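**Endum Project – Final Report, Section 3: Gathering the Examples**

Submitted July 21, 2023

The aim of the project was to collect enough grasping attempts for a learning system to choose its own grasp points in a cluttered bin. Work on the rig began in April. The two metal bins were clamped together at the rims so that the arm could work in one without shifting the other.

Objects were chosen to differ in shape and stiffness. The set included a spoon, a garden hand fork, a drawstring pouch and a rough gray block. Soft items were kept in the set throughout, although they slowed collection.

Each session consisted of 60 attempts. The target was 1000 attempts in total; 788 were kept after review. The remainder were removed for one of 2 reasons: a missing gripper reading, or a label that did not match the recorded result. The Jirberg labeling sheet was used for all sessions, and its wording was revised once – the category "partial lift" had been read differently by different team members.

Attempts were stored in order of collection. The test portion was set aside before training began and was not used to adjust the model.

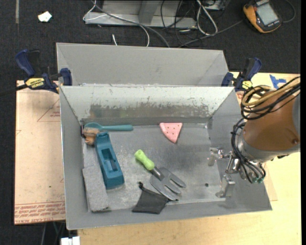
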